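Pedari Square Waste Bin, Teal: Review
July 3, 2018

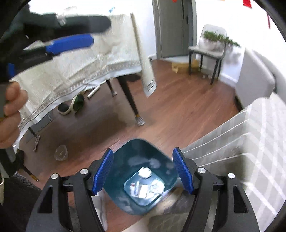
I bought two of these from Watkins last November, one for the dining room and one for upstairs, and I've used both every day since. Pedari sells the bin in a few colors. I picked the teal, and it looks good next to a reddish-brown floor.

The squarish opening is the main reason I would buy it again. My old round bin was narrow at the top and I missed it a lot. With this one, tissues, wrappers and torn-up receipts go in without much aim. The sides taper toward the bottom, so it takes up less floor than you'd expect from the top.

It is meant for dry trash. I put a liner in the upstairs one and leave the dining room one bare, and paper scraps tip straight out into the big can.

Cleaning is the weak point. The inside picks up pale smudges and they show against the teal. Warm water and dish soap takes care of most of it. I do mine every couple of weeks. A darker color might hide them better, but I haven't tried one.

It's light, so a dog or a vacuum hose can knock it over. Mine sits next to the table, where the cloth hangs down, and it stays put there. There is no lid and no handle. I pick it up by the rim.

Watkins shipped from Trevstead and both arrived with no cracks. The listing had 175 ratings when I ordered, many complaining about the size. Check the measurements first. For a kitchen it would be too small.

Four stars out of five.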